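Garage robot update! The arm finally moves without shaking itself off the bench. New mounting plate from the Fendton shop laser and it is so much stiffer, I can't stop poking it

The old plate was 2 mm thick, what was I thinking. Went up to 7 and used all the leftover bolts from the Trusis kit. Ugly as anything, holds great

Next thing was the cable. It kept snagging on the elbow every time the wrist turned, so I gave it a lot more slack and let it loop out to the side. 30 tries in a row tonight and no snags!!

Also swapped the gripper fingers. Printed new ones in black, longer than the last set, so it can reach down into a pot without bumping the knuckles on the rim. Took 16 prints to get a shape I like (the first few were basically spoons)

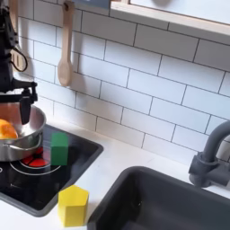
Grip force is still a guess. I've been using the Rattanakul settings as a starting point and turning them down a little at a time. Toy fruit is more slippery than you'd think, blocks are way easier

If anyone in the Clesent group has a good way to calibrate the wrist without taking the whole thing down, please tell me, mine drifts a bit after an hour

Files for the plate go up later in February once I fix the hole spacing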